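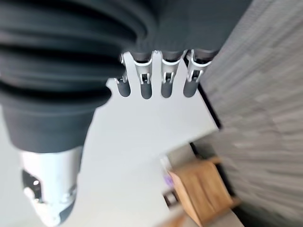 3.2 Where the work gets done

I'll admit I came to this study thinking mostly about chairs. Senthil Lobo talked me out of it over one long afternoon in March, and we ended up looking at tabletops instead - plain white ones, mainly, with a thin dark edge strip, standing on grey office carpet. Figure 3 shows a top of that sort and the carpet next to it.

We asked 862 people to keep a diary of what they put down on their table and when they cleared it away, and they sent us 2346 entries between them (far more than I'd hoped for!). Matheson had argued that a pale surface gets tidied more often, simply as crumbs and pen marks show up on it. Our diaries lean the same way, though the gap is smaller than I expected, and it shrinks again once you take out the 20 people who share a table.

Figure 3. White tabletop with a black edge strip, beside grey textured carpet.

The carpet turned up in the diaries too - mostly in grumbles about dropped staples - and I come back to those in section 3.4.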